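Famora Marine Finance
Vacancy: Analyst, Ship Leasing and Charter Administration

Reference 199
Location: Houston, Texas (office based)
Reports to: Head of Leasing Operations
Contract: permanent, full time

The role

Famora arranges and administers bareboat charters, sale and leaseback transactions and secured term loans for owners of gas carriers, product tankers and small bulk carriers. The portfolio stands at 40 vessels. The analyst will maintain the charter and loan records for the gas carrier segment and prepare the monthly payment schedules sent to charterers and lenders.

The position is open following the transfer of the Marer fleet to our books. The Marer charters carry purchase options exercisable from the third anniversary of delivery, with floating-rate hire reset quarterly. Prior exposure to instruments of this type is an advantage.

Duties

Calculate hire, interest and principal for each reset period and reconcile the results to the lender's notice.
Track purchase option windows, notice periods and early termination amounts.
Test financial covenants each quarter, including minimum liquidity, loan to value and interest coverage.
Collect broker valuations and record them against the relevant security.
Check insurance certificates, class certificates and mortgage registrations for expiry.
Draft compliance certificates for signature.
Assist with closing mechanics: conditions precedent lists, funds flow, protocol of delivery and acceptance.

Records are kept in Narnari, our contract database, which holds 1,000 live documents for the gas segment alone. Training on Narnari is given in the first two weeks. Spreadsheet work is done outside the database, and the analyst is expected to build and document models without supervision after the probation period.

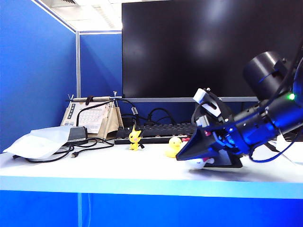

Erhan Karakaya writes that the first quarter end is the hardest part of the job: "You have the covenant tests, the rate resets and the valuation requests all due in the same ten days. I would tell any applicant to read the definitions section of every loan agreement before touching the numbers. Two facilities can both say 'consolidated liquidity' and mean different things."

Requirements

Degree in finance, accounting, economics or maritime business.
Two to five years in ship finance, equipment leasing, loan agency or a shipowner's treasury department.
Ability to read a bareboat charter and a facility agreement and extract payment terms correctly.
Working knowledge of amortization schedules, day count conventions and interest rate swaps.
Written English to contract standard. Japanese or Norwegian is useful but not required.

Terms

Salary according to experience, reviewed each December. Annual training allowance of $3,000, which may be applied to professional exams. Hours are 8:00 a.m. to 5:00 p.m., with earlier starts on closing days to match lenders in Asia. Limited travel.

Applications

Send a resume and a one-page cover letter to Detlef Kleinschmidt, Leasing Operations, quoting the reference above. Shortlisted applicants will complete a 90-minute written exercise based on a redacted charter, followed by one interview. Applicants must already hold authorization to work in the United States. Agency submissions will not be considered.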